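"The sock is still winning": a talk with Yaa Ametepe about machines and chores

Jul 11, 2018
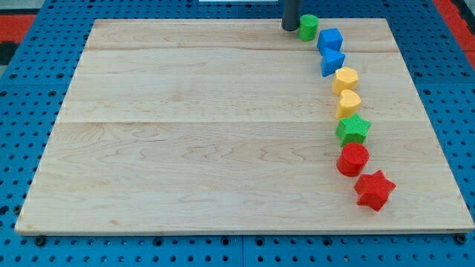
Yaa Ametepe has worked for two years at the Mudcombe workshop, where she and her colleague Ismail Sqalli try to teach a robot arm to tidy up. I asked her first if such a machine could already clean my kitchen. She laughed for a long time. "No," she said. "It can put away some things, if you choose them kindly." Toy blocks are kind. They are hard and brightly coloured, and when they stand in a curved line on a pale board, a star at the near end and a heart farther up, each one must be gripped differently. "A cube has flat sides and you close on them. With a star, where do you hold it? A child doesn't ask. We have to ask."

The arm made 1204 attempts at picking up blocks this winter. Ametepe prefers not to give me the success rate, as it changes with every new shape, but she is open about laundry. "We tried 200 times with socks. I will not talk about socks."

Sqalli came to us from Prernlow, where he packed orders in a warehouse, and he is more hopeful about the shop floor than about the home. "On a shelf, the same box comes back tomorrow," he told me. "In my mother's kitchen, nothing comes back to the same place."

Would he buy a household robot for 3000 dollars? He thought about it. "If it empties the dishwasher, yes. But I would stay in the room."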